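Le coin linge, en images
4 décembre 2018

Bon, je vous avais promis les photos du coin linge depuis octobre, et les voilà enfin ! J'y ai passé deux week-ends (et une bonne partie de mes soirées, mais ça on ne le dira pas à la maison), et je suis vraiment contente du résultat. Il n'y a pas de grand discours cette fois, juste la galerie avec mes petits commentaires.

Le mur du fond et le pliage
J'avais envie de couleur, de beaucoup de couleur. Du bleu ciel partout, un gros nuage jaune vif bien au milieu, et puis des étoiles orange et jaunes tout autour. Les petits points blancs, c'est mon détail préféré - on les remarque à peine au début et ensuite on ne voit plus qu'eux. Sur la table vert foncé, la serviette rose est pliée sur le tissu bleu roi, et le vêtement orange est devenu un long rectangle tout en hauteur. Dans le panier vert ajouré, il reste de quoi s'occuper !
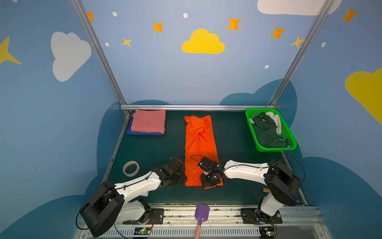 La peinture, côté pratique
Pour ceux qui m'ont demandé : le bleu vient de chez Padilla, environ 80 euros avec les rouleaux. J'ai tracé les nuages au crayon avant de peindre, et pour les étoiles j'ai découpé un modèle dans un carton Brorer (le carton a souffert, les étoiles ça va). Comptez deux couches pour le jaune, il couvre très mal.

Ma façon de plier
Les manches vers l'intérieur, puis les côtés, et on lisse bien avec le plat de la main. Les serviettes, toujours en dernier, quand j'ai déjà la main chaude. J'ai piqué l'idée du pliage en longueur dans une boutique d'Ollulness et depuis je range tout comme ça, même les torchons.

La suite
Il me manque encore une étagère pour les piles terminées, j'en ai repéré une chez Trundelham mais à 117 euros j'hésite un peu. Si vous avez une adresse moins chère, les commentaires sont ouverts !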